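How to Book a Group Table Through the Lukley Visitor Dining Service

Lukley Visitor Centre arranges meals for groups staying in the town and the surrounding villages. Organisers are asked to follow the steps set out on this page. Individual guests should contact the restaurant of their choice directly.

Step 1. Choose a venue
Consult the dining list, which is held at the front desk and sent by email on request. Venues in the Firkura quarter are within walking distance of most guest houses. Those on the Stirico road require transport, and coaches must park in the lower car park.

Step 2. Complete the request form
State the size of the party, the preferred sitting and any dietary requirements. Allergies must be listed separately for each guest. Forms should reach the Centre at least three working days before the meal.

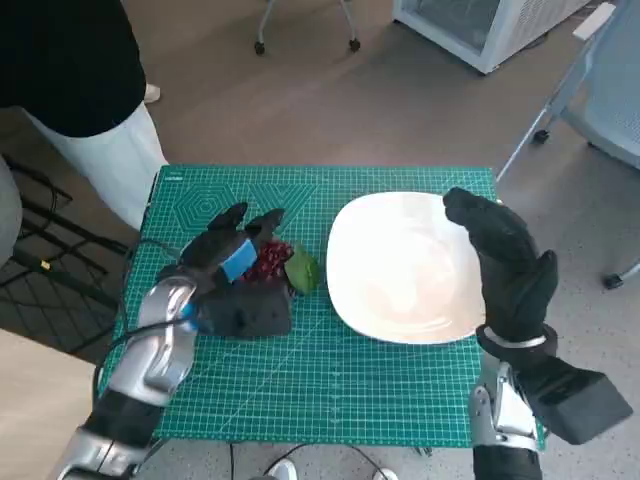 A white square plate and small dark red fruits on a green mat.

Step 3. Pay the deposit
A deposit of 500 is payable on confirmation. For exclusive use of the Song Dining Room the deposit is 4,000. Please quote account reference 777 with all payments. Receipts are issued by email.

Step 4. Confirm final numbers
Final numbers must be given by noon on the day before the meal. Places cancelled after that time will be charged in full. Additional guests may be admitted at the discretion of the venue.

Changes to a booking
Requests to change the date or venue must be made in writing by the person named on the form. Deposits may be transferred once.

Page last updated: October 10, 2019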